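Puzzle people wanted (and tidy-minded people, and people who just like tea)

Hello! I run the table sessions at Plinenska, upstairs in the old Manby building, and I'm looking for people to come and spend a morning or an afternoon with us sorting, fitting, stacking and generally fiddling with small objects. You'd be paid, you'd be sitting down, and there's a kettle.

We're putting together a set of activity boxes for day centres and community rooms. Each one gets a mix of puzzles and ordinary household bits, and before we settle on what goes in I want to watch how different people set about them. Do you tip everything out first? Do you line things up by colour? Do you pick up the puzzle straight away and ignore me while I'm explaining? (Plenty do, and I really don't mind.)

I'm after adults of any age, and I'd especially love to hear from you if you think you're rubbish at puzzles. We've had a good run of keen puzzlers already, bless them, and they finish before I've found my pen. You don't need any experience or qualifications. You do need to be able to sit at a table for half an hour at a stretch, and to be happy telling me when something is dull, because some of it will be and I'd like to take it out.

A session lasts 3 hours including breaks. There are a few short tasks with the wooden shape puzzles, then some sorting and clearing up, and then a go at packing a box so that the lid shuts. Packing is the part people get surprisingly heated about! You can work at your own speed and leave a task half done if you've had enough of it. 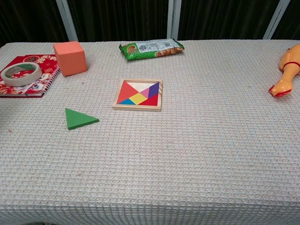 After the second break we have a chat about how it all went. I'll ask which things you'd keep, which you'd swap and whether any of the pieces were fiddly to pick up. I write it all down by hand, so please be patient with me, and if you'd sooner jot down your own thoughts there'll be paper for you too. Names don't go on the notes.

Sessions run every Tuesday through October, one starting at half past nine and the other at half past one. You can come to one or to several, though I'd ask you to leave a week between them so you don't get too good at it. You'll be paid the same for each, and bus fares are refunded if you keep your ticket.

Getting here: come in by the side door, next to Sfakianakis the shoe repairer, and take the lift to the first floor. Parking is hopeless, sorry. The room is step-free once you're up, and the chairs come with or without arms, so tell me which you'd like. If you need larger print, a higher table or a quieter slot, just say so when you write and I'll sort it out.

Lunch is from Uvetti for anyone doing the morning. It's mostly sandwiches, with a soup if the weather's miserable. Let me know about allergies when you book, please, and not as the tray comes through the door.

To put your name down, drop a note through the side door or ring the Plinenska desk and ask for extension 1154. Tell me which session suits you, how best to reach you, and whether you've done one of these before. I answer messages in the evening, so give me a day or so. Do bring your reading glasses if you use them!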